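Textiles & Sewing > Quilts and Bedding > Washing and Storage

Cotton quilt came out of the washer lumpy, can it be saved?

Posted Sep 30, 2024 by Drerik

Hello all, and apologies in advance, I do tend to go on. I have a lightly padded cotton quilt that I bought at the Jala market in April, and it has become the one everybody in the house fights over. It had never been washed. Last week I finally put it in the machine on the normal cycle with our regular detergent, and it came out with the filling bunched up along one side and thin as a bedsheet along the other. I paid 200 for it, which for me is a lot to spend on a blanket, and I would be so sad to lose it. Is there a way to get the padding to spread out again? And how should I be washing it from now on?
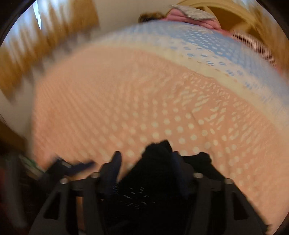

Quilts with small dots

Filed it under this one because mine is a peach color with little white dots, and I'd also like to keep the color from fading if anybody has advice on that. Thank you kindly for reading all this!

Dauda

Oh, I feel for you, I have been right where you are. Please don't give up on it yet! Get it damp all over again (cool water, no soap), lay it flat on a clean sheet on the floor, and work the lumps apart with your fingertips, going from the thick side toward the thin side. It takes patience. I put the radio on and did mine in one long evening, and then a second go the next morning. When it feels even, let it dry flat and turn it over every few hours. If you have a dryer with a low setting you can finish it in there with 2 clean tennis balls, but only once it's nearly dry.

For the color, wash cool, keep it out of strong sun, and use half the detergent you think you need. My oldest one is 17 years old and still a cheerful thing to look at, a bit paler along the fold lines maybe.

One more thought: if the stitching lines are far apart, the filling will wander again. You can add a few small hand ties in matching thread.

Grullumero

just take it to a laundromat with a big front loader, the small top ones wreck everything. gentle cycle, 5 minutes spin max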